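3.2 Small hangers and the order of hanging

Our interest in sock drying began with a simple complaint that came up again and again in the Flastby interviews: socks take longer to hang than everything else in the basket put together. A shirt is one object and wants one hanger. A pair of socks is two objects, each wants a clip of its own, and the clips on a small hanger sit so close together that the first sock gets in the way of the second. We found this far more interesting than we expected to, and the rest of this section is given over to it.

Most of the households in our diary study (200 in all, collected by Rajitha Gazi and Sylvie Bouchard) owned at least one clip hanger of the kind sold for socks and underwear. The shapes vary a great deal. Some are round, some are plain bars, and quite a few are made to look like something cheerful. The one we used on the table at Rakness is a cloud, with a wavy top and a straight bar beneath it for the clips, and it became everyone's favorite piece of equipment almost at once. It hangs from a wooden pole by a thin wire hook, with clear tape wound around the pole at the spot where the hook goes. The tape deserves a mention of its own. Several diary keepers described doing something similar at home with tape, string or a rubber band, always to keep a hanger from sliding along the rail when the load is uneven, and it is a lovely small example of the repairs people make without ever thinking of them as repairs.

Socks were laid out flat before hanging, toes toward the front edge of the table. Laying out is a step that many diary keepers skip, and those who skip it tend to hang odd socks as they come and match them later. Those who do lay out can see their pairs before they touch a clip. Color helps enormously. With navy, rust red and light gray on the same table, there is no searching at all, and we chose strong differences on purpose so that matching would not get mixed up with clipping.

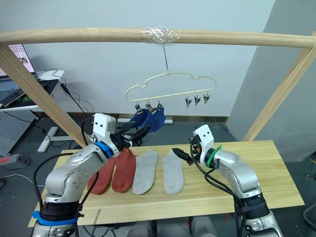
Figure 4. Cloud-shaped hanger with the navy pair clipped at the left and open clips at the right; red and gray socks laid out on the table.

Figure 4 shows what we call side loading: clips in use at one end of the bar, clips free at the other. It is an appealing way to work, with the free clips all in one place. It also has a cost that the diaries bring out very clearly. A hanger held by a single hook can tip toward the loaded end, and a tipped bar makes each new clip a little harder to reach. Clive Lightfoot suggested that people who load from the side might be treating the bar as a line of writing, starting at one end and carrying on until they run out of room. We like this idea very much and would be delighted to see somebody test it.

The other common habit, center loading, keeps the bar more level but crowds the middle. Socks hang down over one another there, and overlapping fabric is exactly what the more careful diary keepers wanted to avoid. A third group clips one sock at each end and works inward. They were a small group and wonderfully firm in their opinions.

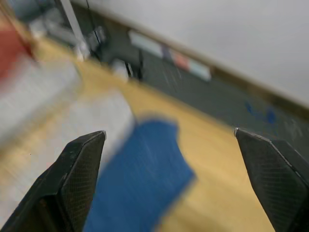

Fabric matters as much as order. A flat piece can be picked up by its edge and brought to a clip with very little fuss, but once cloth has bunched up, the edge has to be found again, and that takes handling time that a tally of pieces hung will never show. Tharindu Pramanik and Mohcine Abdel Hamid therefore added a separate code for smoothing and re-gripping, which had been folded into "hanging" in the earlier Khondokar scheme. The new code turned out to be one of the most useful in the whole set. It separates a person who is slow with the clips from a person who is taking care with the cloth, and the two had looked identical to us before. Section 3.3 applies the same code to dish towels and other flat items in the Hovness diaries.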